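**Table coverings** are cloths, mats and sheets laid over a table or work surface to protect it, to soften noise, or to mark an occasion. The term takes in the household tablecloth, the padded underlay known as a silence cloth, the runner, and the oilcloth used in kitchens and schoolrooms.

## Terms and sizes

In everyday English a tablecloth is a covering that hangs over the sides of the table, while a mat or topper stops at or short of the edge. The part that hangs is called the drop. A short drop is usual for family meals, and a cloth that reaches the floor is generally kept for buffets and formal dinners. Runners lie along the length of the table and may be used alone or on top of a larger cloth.

Older household inventories often list table linen with bed linen, which makes it hard to tell how many pieces were meant for the table. The Hanrahan inventory, drawn up for a country house and its two farms, records 544 pieces of linen, of which 397 are marked as being for table use. Napkins make up the greater part of these.

## Materials

Linen was long the preferred fibre for fine cloths in Europe. It washes well at high temperatures and takes a smooth finish when pressed damp. Cotton became common as woven and printed goods grew cheaper, and blends with polyester followed in the twentieth century. Wool and felt are chiefly used beneath another cloth, or for card and games tables, where a slight drag on the surface keeps pieces from sliding.

Oilcloth was first made by coating canvas or linen with boiled linseed oil. Most of what is now sold under the name is cotton with a plastic coating, and it is wiped clean instead of laundered. 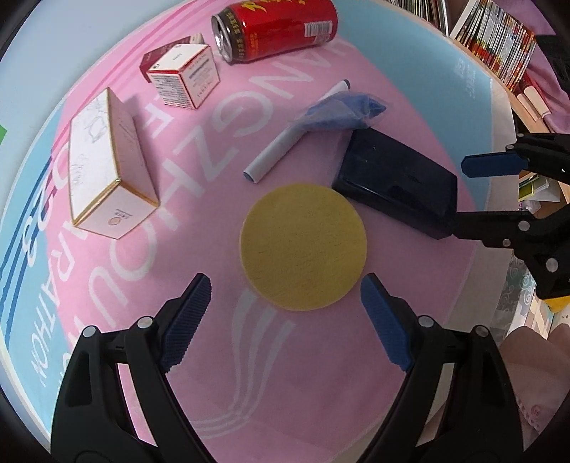 Printed cloths differ from woven patterns in that the colour is laid on the fabric after it has been made. The design may be a small repeat, a border around a plain centre, or a few broad fields of colour. Broad fields, such as a wide area of pink bordered by light blue, are favoured for work and play surfaces because small objects remain easy to find on them; a flat yellow disc, for example, stands out clearly against the pink. Dense floral prints hide stains better but are less suited to sorting, sewing or board games.

The Jindeo works, a printing mill that supplied plain and bordered cloths to schools, sold its goods in lots of 1,000 and kept seven standard colours. Its pattern books passed to the Hirar textile collection, where they are available to readers on request.

## Customs

White cloths are linked in much of Europe with religious feasts and weddings. In the valley of Grastoda, the best cloth is laid in December and stays in place until the new year, with a plain one put over it for daily meals. Families there commonly stitch a small mark into one corner when the cloth passes to a new household.

## Care

Linen and cotton cloths are best stored rolled, as repeated folding along the same line weakens the threads. Wax should be left to harden before it is lifted away. Coated cloths should not be ironed or placed beneath hot dishes without a mat.

## See also

- Napkin
- Oilcloth
- Place mat
- Textile printing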